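Worktop (kitchen)

A worktop, also called a work surface or, in North America, a countertop, is a flat raised surface used for preparing food and for standing kitchen goods on. It is normally fixed at about waist height and laid over cupboards, drawers or a plain frame. The word is also used for similar surfaces in workshops and laboratories.

History

Before fitted kitchens became common, most food was prepared on a free-standing table in the middle of the room. Dressers and sink drainers gave a little extra space but were rarely the same height. Continuous worktops spread during the twentieth century as builders began to supply cupboards in matching sizes. The table did not vanish, and in many larger kitchens it came back in the form of the island, a separate block that can be reached from all sides.

Materials

Timber is among the oldest materials and is still widely used. It can be sanded and oiled again when marked, but it stains around sinks if water is left to stand. Stone is hard and copes well with heat, although marble is harmed by lemon juice and vinegar. Laminate, made by bonding a thin printed sheet to a board, is cheaper and lighter. Stainless steel is usual in restaurant kitchens – it is easy to clean but shows scratches and is noisy to work on.

Colour and finish

Pale worktops hide dust and flour, while dark ones hide tea stains and small burns. A matt finish reflects less light from ceiling lamps than a polished one. The designer Beril Sezer has written that strong contrast between a surface and the things on it helps people with poor sight, who may otherwise miss the edge of a plate or board.

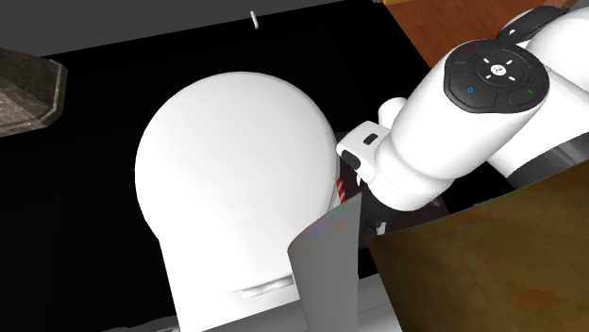
A white object against a black surface (computer rendering).

Size and height

Depth is usually set by the cupboards below, with a small overhang at the front to keep drips off the doors. Height matters more to the user. A surface that is too low strains the back, and one that is too high makes kneading and chopping tiring. The furniture maker Gellier sells adjustable legs with 36 settings, and its rival Baláž offers a motorised frame for wheelchair users. In a survey of 200 households led by Khadija Benmoussa, 81 had at least one worktop that the main cook found uncomfortable.

Care

Most surfaces need only warm water and mild soap. Scouring powder dulls laminate and polished stone. Hot pans should be put on a stand, as sudden heat can lift laminate or crack some stones. Joints are sealed with silicone, which should be replaced when it turns black or comes away from the wall.

See also

Chopping board
Fitted kitchen
Kitchen island
Splashback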